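Tutden Party Food Recipes
README, version 2, 2022-01-18

What this is

Tutden is a set of 2964 home recipes for food served at children's birthday parties, in one CSV file. It covers sandwiches, dips, finger food, cold drinks, cookies and small sweets. Whole birthday cakes are left out. They were in the first version, but most of the text in those recipes dealt with decorating, and it made the ingredient fields hard to compare with anything else.

The recipes were typed in or pasted by members of the Stikeo recipe board, who agreed to have them shared. Each one was rewritten into the same layout. We fixed spelling and changed nothing else in the method, so if a recipe says to bake "until it smells done," that is what you'll find in the file.

Files

recipes.csv holds the recipes, one per row.
units.csv lists the unit names we changed and what we changed them to.
checked.csv lists the recipe numbers that have been read by a second person.
CHANGES.txt says what is different from version 1.

Columns in recipes.csv

There are 14 columns. id, title, type, serves, ingredients, method, prep_minutes, cook_minutes and oven_f should be clear from their names. The other five need a few words each.

age_from is the youngest age the person who sent the recipe would serve it to. It is their opinion and has not been reviewed.

allergens is filled in from the ingredient list by matching words. It catches "butter" and "peanut butter" and tells them apart. It doesn't know what is inside a bought product, so a recipe that calls for a packet of crackers will show no allergens unless the sender typed them in.

make_ahead is the number of hours before the party the food can be made. Blank means we weren't told. Zero means it has to be made right before serving.

bought_items lists anything that comes ready-made, such as chips, candy, juice or boxed mix. Brand names have been replaced with a plain word for the product.

notes is free text and the messiest column. Some people used it for tips and some used it to talk about the party. 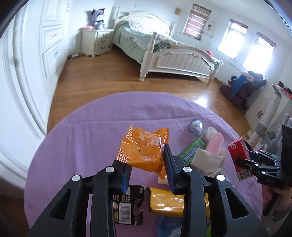 A reply posted on the board after version 1 said the serves column was close to useless, as a bowl of dip marked for ten children had fed six adults and run out. The same reply asked for the amount per child to be given in cups or ounces, and said a recipe for fruit skewers with no count on it should never have gone in.

We agree about the skewers. Recipes made in pieces now have the number of pieces at the start of the method. For dips and drinks we kept the sender's figure, and there is still no amount per child. Anyone who needs one can work it out from the ingredients, and if you do this for a good part of the file we would be glad to have it back.

How it was checked

A second person read 400 of the recipes against what was sent in. The most common mistake was a teaspoon copied as a tablespoon. All of those were corrected in the 400, but the rest of the file will have some too. Be careful with salt, baking soda and food coloring.

We did not cook from the file. No recipe in it should be taken as tested.

Known problems

Oven temperatures sent in Celsius were changed to Fahrenheit and rounded to the nearest 25 degrees. Cups are US cups, except in recipes sent by people who didn't say which they used.

There are near copies, mainly of rice cereal squares and fairy bread. We took out exact matches only. The Komov script in the first version also removed recipes that shared a title, and this cost us 100 good ones, which have been put back under their old numbers.

Nearly all the recipes are for parties at home. Foods that need a stove on the day are common, and foods that travel well to a park are rare.

Using it

The file is UTF-8 with commas between fields and double quotes around text. Line breaks inside the method column are real line breaks, which upsets some older spreadsheet programs. Open it through the import menu if the rows look wrong.

You may use and change the recipes for any purpose, including printed ones. Please name the set as "Tutden, version 2." Don't use the allergens column to decide what is safe for a child to eat.

Corrections go in the Birhane tracker, with the recipe id in the subject line. The next update is planned for March, and anything that comes in later will wait for the one after that.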